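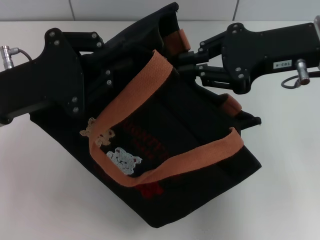 Two grippers holding a cloth bag by its top edge. The orange strap is one of the parts the software has to find.

How does a robot know where a bag is?

A person picking up a bag looks at it for a moment and reaches out. A robot has to do the same job in separate stages, and each stage is a piece of software. This page follows the stages in order: seeing, planning and moving. The robot used for it is called Vellik. It has two arms, and the program that runs it is called Rutov.

Stage 1: Seeing

A camera does not see a bag. It sends the computer a grid of tiny coloured squares called pixels. Each pixel is stored as 3 numbers: one for red, one for green and one for blue. Each number can be anything from 0 to 255. A white table gives high numbers. Black cloth gives low ones.

The first job is to decide which pixels belong to the bag and which belong to the table. This is called segmentation. A black bag on a white table makes this fairly easy, as the numbers change sharply at the edge. The grippers are harder. They are black too, so in places there is black in front of black. Rutov deals with this by working out where the arms must be. Every joint has a sensor that reports its angle, and from the angles the program can calculate which pixels are gripper. It removes those pixels, and most of what is left that is dark is bag.

Next it looks for useful parts. A strap in a different colour from the cloth is a good one, and so is the rim around the opening. Embroidery is less useful. A teddy bear sewn on the front makes a strong pattern, and an early version of Rutov kept marking the ears as corners of the bag.

The program that finds the parts was trained. This means it was shown a large number of pictures in which people had already marked the rim and the straps. After each guess, its settings were changed slightly to make the error smaller.

Stage 2: Planning

A wooden block keeps its shape when it is lifted. Cloth does not. If you hold a bag at one point, the rest hangs down in folds, and the opening may close up. If you hold it at 2 points on the rim, you have more control over the shape.

The planner is the part of the software that chooses those points. It makes a list of possible places to grip and gives each one a score. A place loses marks if:

it is too far for the arm to reach
the strap is lying across it
the two arms would bump into each other on the way

The pair with the best score wins. The planner then draws a path for each arm. A path is a list of positions, like dots in a dot-to-dot puzzle. In Rutov each path has 210 dots.

Stage 3: Moving

The last part is called the controller. It reads the next dot, compares it with where the arm is now, and sends the motors a command to close the gap. Then it checks again. Checking and correcting over and over is called feedback. You use feedback when you carry a full cup of water and keep adjusting your hand.

The fingers need their own rule. If they squeeze too gently, the cloth slides out. If they squeeze too hard, the motors get warm. Rutov closes the fingers until the motor has to push harder, which is a sign that something is between them, and then holds that force.

When something goes wrong

Cloth moves when it is touched, so a plan can be out of date before it is finished. Rutov takes a new picture after every 10 dots. If the rim is not where it was expected, the program stops both arms and goes back to Stage 1.

Geert Bosman, who wrote the planner, tests each change in a simulation first. A simulation is a pretend robot inside the computer. The pretend cloth is simpler than real cloth, so a plan that passes there still has to be tried on the table.

Words to know

Pixel: one small square of colour in a picture.
Segmentation: sorting pixels into groups, such as bag and table.
Planner: software that decides what to do and in what order.
Controller: software that tells the motors how to move.
Feedback: using a measurement to correct a movement.

Try it yourself

Put a cloth bag on a table. Shut your eyes and ask a friend to tell you where to move your hands, using only left, right, forward, back, up, down, open and close. Write down every instruction you needed to lift it by the rim. Then crumple the bag, put it back and use the same list again.

Next page: How robots fold a towel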